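Fovley: a gripper for the bedroom workshop

Fovley is my hand-held gripper, built at home over most of September out of black linkage bars, silver pivot pins and a lot of filing. Irkonness, the version before it, had 14 parts that rubbed and one that didn't. Gallery of the current state, one photo so far. More on Friday if the glue behaves. 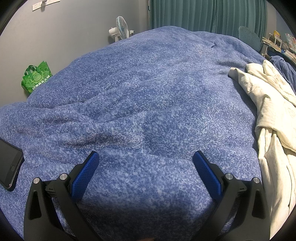
Fingers wide open over the blue blanket, pads level. The blanket has yet to be impressed.

Notes for anyone building along:

The blue pads have a fine grid texture and sit on black backings. I tried 11 other surfaces first, including a dish sponge, which gripped well and then would not let go.

Outer bars are the Tian pattern with two changes: longer recesses, and pivot holes I drilled straight on the second try. Each bar took some 60 minutes by hand, sanded to 120 grit and then left alone.

Next job is folding. A blanket is a rotten first target, all slope and no edges, so I'll probably start with a washcloth and work my way up. Drawings are in the Inov folder, under "final", next to "final 2".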